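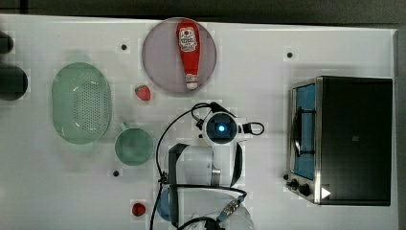
Ketchup on the plate, toaster oven at the ready.

Right, a thread, as I keep getting asked how I ended up living on cheese on toast and whether I miss having a proper cooker. Short answer: a bit. Long answer follows, put the kettle on.

I moved to Uscombe in September. New job, new flat, top floor, lovely light, and a kitchen with a gap in it where a cooker used to be. I'd seen the gap at the viewing. I thought it was for a washing machine. It had a gas pipe in it.

The letting people said the cooker was "on order". I have since learned that "on order" is a state of mind. I rang at one, I rang at four, I rang first thing the next morning, and each time a different person told me they'd look into it.

So I started eating as if I was camping. Porridge pots, bagged salad, an awful lot of hummus. By the second week I was dreaming about roast potatoes (real dreams, in colour, with gravy).

Then I got a mini oven off the local selling page. Collected it from Emville on the bus, which I don't recommend if you bruise easily. The 729 goes over every pothole in the county and the thing was on my lap the whole way.

First thing I made: cheese on toast. Obviously. I'd forgotten how good it is when it's properly grilled and the edges go brown and a bit chewy. I had it for tea three nights running and I'm not sorry.

Some things I now believe about cheese on toast, and you may argue with me in the replies:

Toast the underside first. If you put cheese on raw bread and hope for the best you get a soggy raft.

Grate it, don't slice it. Slices slide off. I like a strong cheddar with a bit of something milder mixed in so it goes stringy – the strong stuff on its own can turn oily on you.

Mustard under the cheese, thin layer. Worcestershire sauce on top, but only in the last minute. My gran used to put a slice of tomato on and I'm afraid I'm against it, it's like eating lava.

Ketchup goes on the side, for dipping. I will not be taking questions. People who put it UNDER the cheese, I see you, and I'm worried about you.

Bread matters more than I thought it would. There's a bakery at the bottom of my hill called Vasiliauskas that does a dark rye with caraway seeds, and it's changed my whole life. Dense, slightly sour, doesn't go floppy. They sell out by eleven so I've become a morning person.

Someone's asked what else you can cook in a little oven. More than you'd think! Baked potatoes take ages but they do work, give them a head start in the microwave if you've got one. Sausages are fine. A tray of 6 cookies at a time is about the limit, so a full batch takes all evening and you eat the first lot while the second lot's in.

Cakes are hard. Mine came out black on top and pudding in the middle. I now do everything sweet in a loaf tin with foil over it, at 160 when the recipe says 180, and check it early. Most recipes seem to say 200 for anything with potatoes in and I leave that one alone.

Fish fingers: perfect. Better than in a big oven, I reckon. Fish finger sandwich on the rye, bit of lettuce, loads of tartare sauce. Go on.

Roast dinner for one is doable if you're stubborn. Chicken thigh, small potatoes, carrots cut thin, all on one tray. Gravy from granules, kettle, stir. I sat at my tiny table feeling like a queen.

Update for those following the saga: the landlord has now offered me a choice between waiting for the new cooker or having money off the rent till it comes. I took the money. I've been putting it towards the holiday fund, and also towards cheese.

To whoever asked about Utari, yes, the café by the station, yes, they do a cheese toastie with chilli jam in it, and yes, I went twice last week. Research. The chilli jam is homemade and they'll sell you a jar if you ask nicely.

I've tried the jam at home on the rye and it's very good – get it right to the corners. Might be the one thing I'd put under the cheese. Yes, I know what I said about ketchup. Jam's different.

Going to try Welsh rarebit at the weekend, the proper sort with beer in the sauce. If you've got a recipe that doesn't go lumpy, send it over please. Mine always goes lumpy.

Get new threads by email. Unsubscribe whenever you like.
We use cookies to keep you signed in. Accept | Manage
Contact | Terms | Copyright | Back to top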